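The Groston 16 is a two-channel tube preamp for home recording, sized for singer-songwriters who track vocals and guitar at the same time. Designed by So-ying Liu and built at the Landeg shop.

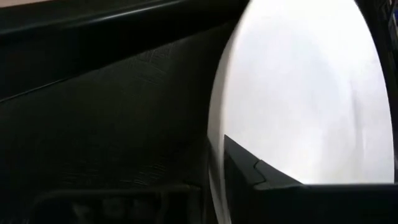 ## Specifications

- Channels: 2, independent gain and output trim
- Maximum gain: 64 dB
- Phantom power: 48 V, switched per channel
- High-pass filter: 80 Hz, 12 dB per octave
- Instrument input: 1 megohm, front panel
- Width: 217 mm
- Depth: 187 mm

Allow 13 minutes of warm-up before setting levels. Gain drifts slightly until the tubes settle, and takes recorded early may not match later ones. Set output trim to the center mark, raise gain until peaks reach -10 dBFS, then use trim for small corrections.

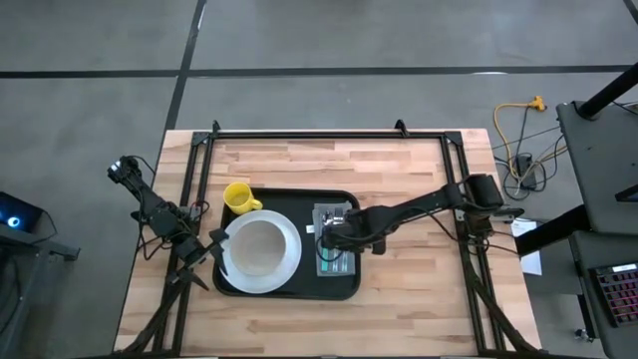

Ribbon microphones should be connected with phantom power off. The switch on each channel mutes the output for three seconds when changed.

## Options

The Trarard transformer kit replaces the stock output stage and adds low-end weight on bass and acoustic guitar. The Kulstead rack tray holds two units side by side. Both ship separately. Orders placed in July ship in August.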